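I spent most of November trying to pick a kitchen counter, and I am writing this down so I don't have to explain it to my sister again.

The old one was laminate and had swollen near the sink. Angus Ogilvie at Hindberg quoted me for stone and said to allow 20 days from measuring to fitting. I asked for something dark. White shows every coffee ring, and I drink a lot of coffee.

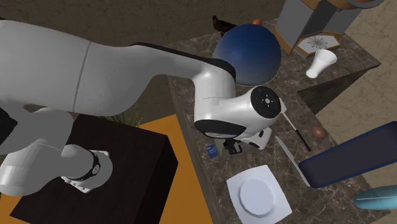
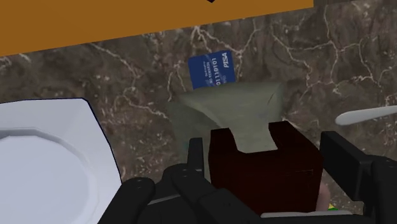
Dark stone with some pattern in it, both renders.

I went back and forth between plain black and something with veins. Plain was cheaper, but the sample showed every crumb. The veined sample sat by my stove for nine days and I mostly forgot to wipe it, so I ordered that.

The seam was the other question. My longest run is 90 inches and Angus said one slab would cover it, as long as they could get it up the stairs. I measured the landing twice. The fitters are coming in the morning and I still have to empty the drawers.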